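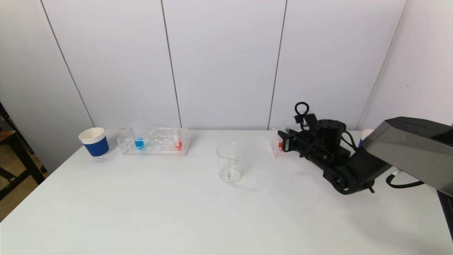 When the stop button lets go

I've been putting off writing this because I like our robot and I like the people who work on it, and a moan about a stop button sounds like the dullest thing a person could put on the internet. But I've been chuntering about it at home for a month now and I've been told, quite kindly, to take it somewhere else.

So. At Ereneo we've got a pair of arms on a white bench, and what they do all day is lift test tubes out of clear racks, tip coloured liquid into a beaker and put the tubes back. Red, blue, yellow. It's a practice task, the liquids are harmless, and the point is to get the handling good enough that one day the tubes can have something in them that matters. The software that runs the job is ours and it's called Bevel. The grippers came through Akside. I do the bench work, meaning I fill things, wipe things, and sit near the button.

One Saturday in May I pressed the button. The arm had a tube in its fingers and was coming round a bit wide, and I thought it was going to catch the beaker, so I stopped it. Exactly what the button's for! The arm froze beautifully. Then the fingers relaxed and the tube dropped, bounced off the rack and went over the front of the bench on to the floor, where it smashed.

My first thought was that I'd done something wrong. I think that's most people's first thought when a machine misbehaves right after they've touched it, and I've come to believe it's a big part of the problem. I swept up, I said sorry to the room, and we carried on. I didn't write it down.

It happened to two other people on other days. They swept up and didn't write it down either. We only found out we had three of the same thing when somebody went to the cupboard and asked why we were getting through so many tubes.

What was going on is simple enough once you see it. Pressing stop cut the motion and, 600 milliseconds later, cut the power to the grippers as well. The arm joints have brakes, so the arm stays put. The fingers don't have brakes, so they go slack. Whoever set it up was thinking about a trapped hand, and fair play to them, because if my thumb is in there I want those fingers slack as soon as you like. They weren't thinking about a tube held up over a bench with a person's face not very far away.

I don't want this to turn into a piece about which setting is right. If you hold on, you might be holding on to a person. If you let go, you might be dropping something nasty on one. There's a real argument to be had and it depends on what you're handling, how hard the gripper can squeeze and where people stand. My complaint is that we never had the argument. The choice was made in a settings file before I'd even started, and everybody who sat by that button assumed it did the thing they'd have picked themselves. I thought it meant "freeze". The chap who usually has the morning thought it meant "freeze and back off a bit". We'd been sitting in the same chair for months with different buttons in our heads.

I used to think that if anything was going to go wrong with the grip it would be the fingers themselves. They've got these knobbly pads on the inside, lots of little raised studs, and I fuss over them something rotten, checking for gunk along the edges and bits of fluff and so on. I'd have blamed the pads for a dropped tube every single time. I did blame them, in fact, the first week, and gave them a very thorough clean that made no difference at all.
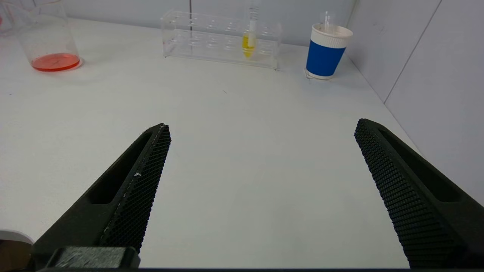 Ikechukwu Ekpo told me I was making too much of it. His view, and he put it to me over a long lunch, is that a stop button is for emergencies and in an emergency you accept a mess. If a tube gets broken, well, a tube is cheap, and an operator who's worrying about glass will hesitate before pressing. He would sooner have a hundred smashed tubes than one slow hand. I couldn't really fault that, and I've thought about it a lot since.

Where I part company with him is on what it does to people over time. I did hesitate, after May. I know I did. There was an afternoon when the arm was doing something I didn't care for and I sat there with my finger out, weighing up whether it was bad enough to be worth the sweeping up. If pressing the button makes a mess that you then have to clear away while everyone looks at you, you'll press it less. You'll tell yourself you're using your judgement. So even by his own reckoning the slack fingers were making us slower!

And then there's the log, which is the bit that makes me properly cross. We had a lovely round figure going about the office, 1000 cycles without a fault. It got put in an email to Omoregie, who were thinking of buying a bench from us, and it was read out at a meeting. I went back through the records afterwards and found that 82 of those cycles had a stop in the middle. Somebody had pressed the button, reset everything by hand and set it going again, and because the job got to the end, Bevel ticked it off as a clean one. Nobody lied. The software was asked whether the tubes ended up in the rack and it said yes, leaving out that a woman in gloves had put one of them there.

I think a stop is a result. I'd go further and say it's the most useful result you can get, because a human being who was watching closely decided that something was off. Throwing that away so the number looks nicer is daft. Keep the stop, keep the time, and keep a line for what the person thought was about to happen, even if they turned out to be wrong. Especially then, really, because I was probably wrong about the beaker.

We've changed some of it. The fingers now hold on when you press, with the squeeze turned down, and there's a separate release you can reach from the same chair. Stops go in the log as stops. Omoregie got a second email with the proper figure in it, which wasn't much fun to send, and they were perfectly nice and asked better questions than they had the first time. New starters get to press the button on their first morning with a full tube in the grip, so they know what it does before they need it.

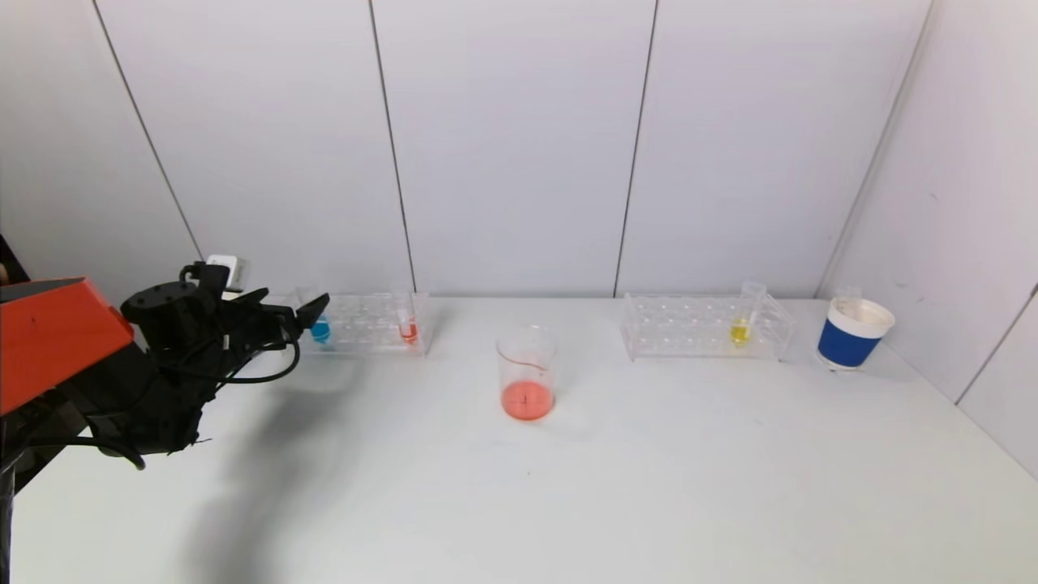
A gripper at the left-hand rack, with the yellow tube over in the other one.

I still hover, mind you. And I still clean the pads.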